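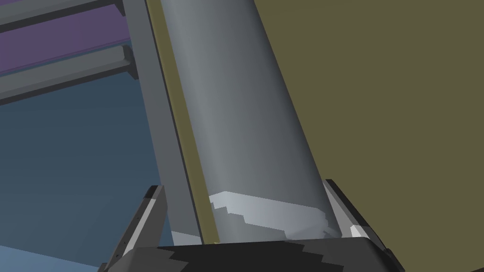 Pre-purchase safety checklist with comments: two-arm mobile unit, Skisura
Site: Stustellow training apartment, Kutport
Stage: simulated trial, before the order is placed
Next review: November

How to use the list. Each line has a mark: OK, OPEN or NO. OK means I checked it in the simulation or in the supplier's papers. OPEN means that somebody has to answer before we pay the deposit. NO means that we should not buy in the present form. A simulation cannot replace the acceptance test on the floor, so some lines stay OPEN until delivery and this is normal.

Section A. Gripper and load

A1. Finger opening is wide enough for the objects on our list.
OK. The widest object is the tall grey cylinder. The fingers go to both sides of its base and the palm is below it.

A2. Load limit is written in the offer, with the arm fully stretched.
OPEN. The offer from Tkachuk gives the load only with the arm folded. I asked for the second value in writing.

A3. Gripper keeps the object when power is lost.
OPEN. The simulator has no power-loss event, so I could not try it. Please put it into the acceptance test.

A4. Finger pads can be changed by our own staff.
OK. Two screws per pad according to the manual. One spare set is included, and I would order a second one at the same time. The price is $139 per set and the delivery is long.

A5. Pinch points are marked.
NO. The drawing shows no warning label near the palm. A small thing, but our insurance will ask. 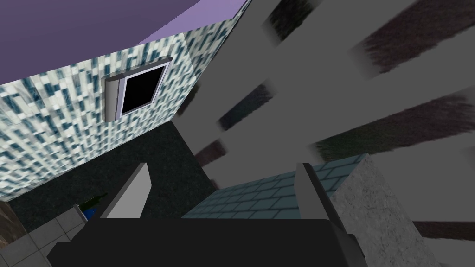
SECTION B: ROOM AND REACH

B1. Room model agrees with the real apartment.
OPEN. The trial rooms are the standard ones from the simulator, with mosaic and brick-pattern tiles on the walls. They are good for learning how the arms move. They are not our apartment. A scan of our rooms costs $500, and I recommend to pay it before the order and not after.

B2. Wrist camera gives a usable view in every position of the arm.
OPEN. With the open gripper pointing up, the view is strongly tilted and an operator needs time to understand what is wall and what is ceiling. Han-gyeol Shim had the same difficulty. Ask Tkachuk if the operator screen can level the picture.

B3. Arms can be stopped from outside the working area.
OK on paper. The offer has one wireless stop and one on the base. Budget for a second wireless stop, so that the person at the door has one also.

B4. Minimum distance to glass and to fixed furniture is set in the software.
OPEN. The default value in the trial is 200 millimeters. For our kitchen this is too much, the arm would never reach the back of the counter. We must decide a smaller value together with the safety person, and write down who decided it.

B5. Small things on the floor.
OPEN. The supplier says that the base sees them. I found no test result for this in the papers. Until we have one, the floor is cleared before each run and the operator signs for it.

B6. Change of floor surface from room to room.
OPEN. Our threshold between the hall and the kitchen has 7 millimeters. Tkachuk must confirm that the base goes over it with both arms stretched forward.

Section C. Papers and money

C1. Risk assessment delivered together with the machine.
OK. Named in the offer as a separate document.

C2. Training of operators is in the price.
NO. Only one person is included. We need three. Ask for a new offer, do not add it later as extra.

C3. Service contract, first year.
OPEN. The text says "reaction in reasonable time". Please ask for a number of working hours.

C4. Simulator license stays valid after the purchase.
OK. It is valid as long as the service contract is paid. Note for the budget: this means the license is not free in the second year.

C5. Place for charging.
OPEN. The electrician should look at the wall behind the storage shelf. It is not in the equipment budget now, and it must be somewhere.
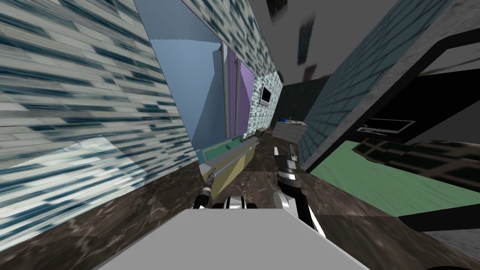 Zakhar Bondarchuk
Equipment planning and safety, Stustellow

Comments after the checklist

I have worked only with the trial version of the two-arm model. My biggest worry is the reach of both arms together. When they are both forward, the base itself hides part of the floor from the head camera, and the operator then depends on the wrist view (see B2). I would not sign for use near people until B2 and B5 are closed.

Han-gyeol asked if the one-arm version would be enough for us. For carrying, yes. For opening a door and holding something at the same moment, no, and this task is in our plan for the second half of the project. If the budget becomes smaller, I prefer to move the delivery date than to change the model.

Lines marked NO are A5 and C2. Both can be solved by the supplier by letter. I will send the list to Tkachuk after Han-gyeol has read section B, and the answers will be written under each line with the initials of the person who checked them.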